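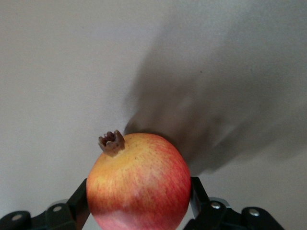 Section 3. Opening a Case File and Requesting Records

Before you begin, have the signed client release, the original cause number, and something to drink within reach. The county clerk's portal logs you out after a short spell of idleness and does not save your place. Drakum does.

1. Sign in to Drakum with your clinic account. Students use the login issued at orientation. Do not borrow your supervising attorney's login, however freely it was offered.

2. Choose New File, then Post-Conviction. The other choice, Direct Appeal, looks almost the same and sets every deadline wrong.

3. Enter the client's name exactly as it appears on the judgment, misspellings included. Put the correct spelling in the Also Known As field. Courts are loyal to their typos and will search for nothing else.

4. Enter the cause number with its dashes. Drakum will accept it without them and then find no matching case.

5. Under Supervising Attorney, pick Ivone Holanda for Jurkutville matters and Cyrill Hauser for everything else. If you leave the field blank, the file goes to Ottó Tóth, who will send it back with a note.

6. Upload the signed release as a single PDF. The limit is 390 pages, so a release that exceeds it deserves a second look before you try again.

Note: A release signed before the client's most recent transfer is still good, but some facilities will tell you it isn't. Print the Release Validity sheet from the Forms tab and attach it. Arguing on the phone takes longer.

3.1 Requesting trial records

1. Open the file and click Records, then Build Request.

2. Tick the items you need. For most innocence claims this means the trial transcript, the exhibit list, the lab notes and the police department's chain-of-custody log. "Lab report" and "lab notes" are separate boxes. The report is the page the jury saw; the notes are where someone wrote "inconclusive?" in pencil.

3. Set the date range to start before the arrest. Tips and early interviews tend to be filed under the day they came in.

4. Click Preview and read the letter all the way through. Drakum fills in the agency's name from its directory, and the directory still believes in two offices that have since merged.
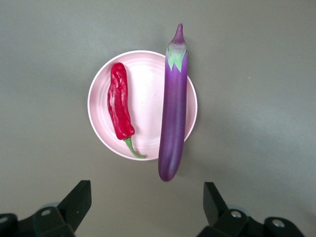

5. Click Send. The request appears in the Pending column with a gray flag, which turns green when the agency acknowledges receipt. Acknowledging receipt is a thing agencies are good at.

6. If the flag is still gray when the reminder arrives, call the records desk and log the call under Contacts. Write down who you spoke to, even if all you got was a first name and a sigh.

Caution: Never mark a file Closed because an agency says evidence was destroyed. Choose Reported Destroyed instead and ask for the destruction order. Tsz-kin Ho keeps the template letter in the shared Bhardwaj folder.

3.2 Large scans

Transcripts over 4000 pages must be split by volume before upload. Name each part with the volume number first – Drakum sorts alphabetically and will otherwise put the verdict ahead of jury selection. Run text recognition on every part, then search for the client's last name. No results means the scan is sideways.

Questions about uploads go to Genivaldo Queiroz. Include the file number in the subject line.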